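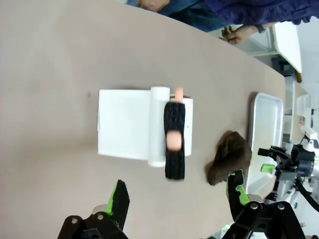 Cloth should be the first thing anyone reaches for when packing something small, according to Sidra Pirzada, and paper or plastic should come a long way after it. Her remark, made in a letter to the Pralthorpe newsletter last winter, led to an exchange of views that ran over several issues. It has now led to a course.

Skemton Hall in Pralthorpe will run sessions on wrapping and packing household items from next month. They will cover wrapping in fabric, choosing a tray or box of the right depth, and putting things away so that they can be found again. The course was approved on Jul 18, 2021 and places can be booked at the hall office.

Each session lasts two hours and is held at the big tan table, with a white tray, a roll and a few pieces of cloth laid out to work with. People are asked to bring one small object of their own that is awkward to wrap. Anything with a rounded end or a narrow middle is suitable. Glass is allowed, but knives are not.

The first session deals with strips. A strip is wound round the object and the end tucked in, and fuzzy fabric is recommended to beginners as it slips less than smooth cotton. Larger squares follow in the second session, with folding and knotting. The third is given over to trays, including how to line one with a bunched cloth so that things don't slide when it is carried.

The course will be taught by Faisal Soomro, who packed china for the Qureshi auction rooms for many years. He said he would be teaching the methods he used there, with one or two changes for people working at home.

"At the auction rooms we had 500 pieces to get out of the door and a van waiting," he said. "At home you can take your time, and you can undo it and start again. I'd like people to do that a lot."

Mr Soomro said the most common mistake was using too much material. A thick bundle takes up more of the box and can hide what is inside, so that it gets put down too hard or thrown out with the packing. He advises leaving a bit of the object showing when it is only going into a cupboard.

The newsletter received 49 letters on the subject between December and the spring. Several readers disagreed with Ms Pirzada and said that old newspaper was cheaper and did the job. One pointed out that brown cloth can leave colour on pale objects if it has not been washed first. Mr Soomro agrees, and will go over washing and drying in the first session.

Offcuts for the course have been given by Binano, the fabric shop on the high street. More are wanted, in any colour, and can be left at the hall during office hours.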